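Trasar household chores project: October progress report

Prepared for Hemant Tyagi, Murkano

Hi Hemant,

You asked for the plain version this time, with fewer charts and more of what it feels like in the room, so I'm writing it the way I'd tell you over coffee. The short answer to your standing question (can a machine do the chores yet?) is some of them, slowly, with one of us standing nearby. The longer answer is the rest of this report.

Where we are against the plan

We promised you 18 chores by the end of the grant. We now have 5 that I'd be happy to let you watch without warning you first: putting cups on a shelf, clearing a desk into a tray, picking up socks, closing drawers, and sorting tubes and bottles back to a bathroom caddy. That last one is new since the summer report and I'm probably prouder of it than I should be.

Four more are at the stage where they go fine all morning and then fall apart after lunch when the sun comes round to the west windows. Kvam, our lighting fix, was supposed to deal with this. It helps with glare on plates and does very little for shiny plastic, so we've pulled the blinds and kept going. I know that's cheating a bit. I've put it in the log as blinds down so the numbers stay comparable.

Folding laundry has not moved. I'd like to talk about dropping it, more on that further down.

The bathroom caddy work

This is where most of our hours went, so I'll spend a little longer on it. The chore sounds like nothing at all: somebody leaves things lying on a table, and they need to go back where they belong, right way up. My niece does it in under a minute while complaining the whole time!

Rigid bottles were easy. You close on them, they stay the shape they were, and off you go. Toothpaste was the one that ate our September. A full tube and a half-used tube are practically different objects. The full one wants to roll out of your grip and the used one bends in the middle, so the end you were aiming at the caddy droops and catches on the rim. We also had a silly problem with which way up the tube was. The early version learned to look for the cap, and if the cap was out of view it would simply guess.

What got us moving again was collecting by hand. We do the chore ourselves, with the same sort of fingers the arm has, over and over, and the software learns from that. I had been resisting it — it's dull, and it's hard on the wrists — but 17 sessions in, the difference was big enough that I stopped arguing. We vary where the tube lies and which direction it points, and we come at it from the side, from above, and from angles no sensible person would use. We also bought tubes with very different packaging so that it couldn't lean on one color of print.
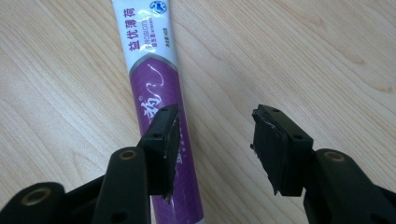 Wear and tear

The finger pads are costing us more than I budgeted. The rubbery facing gets ragged at the edges, bits of it start to hang, and once it's like that you can't trust a comparison between one week's grips and the next. We had been changing pads when somebody noticed. From now on they get looked over before every session and swapped if anything is torn, and I've moved a small amount over from travel to pay for spares. If you'd rather I asked first on that kind of thing, tell me and I will.

I'd also like to try a tougher material. Wevinon have offered us sample sheets in two thicknesses. My worry is that anything tough enough to last will be too slick for the soft tubes, but it's only an afternoon's work to find out.

The kitchen side

Quieter here. Cups are solid, bowls are nearly there, and cutlery is still a mess because forks tangle. The arm will lift three forks, place one beautifully, and drop the others on the way back. We tried slowing it down and it dropped them more slowly.

The shop-floor trial has slipped. The plan was restocking a low shelf with boxed goods, and the shelf we were lent had a lip on the front that the arm kept catching. A replacement is promised. I've used the gap to get the team's notes in order, which was overdue anyway.

What I got wrong

I told you in the summer that speed would sort itself out once the grips were reliable. It hasn't. The caddy chore still takes far longer than a person would need, and most of that is the arm stopping to look again before it commits. We can shorten the looking, but then we get more fumbles. I'd sooner bring you something slow that works, and I think the people who'd want this at home would mostly agree — they'd be in the other room.

What I'd like from you

A yes or no on dropping laundry folding. I'd put the time into cutlery and the second half of the bathroom work (lids on, caps closed, that sort of thing).

A date for your visit. Any day but Sunday, and mornings are better, for the reason given above about the windows.

And a quick look at the revised chore list before it goes to the rest of your panel. I've reordered it by how often people do each chore in a week, and a couple of your favorites have slid toward the bottom. Window cleaning is at the very end now, sorry!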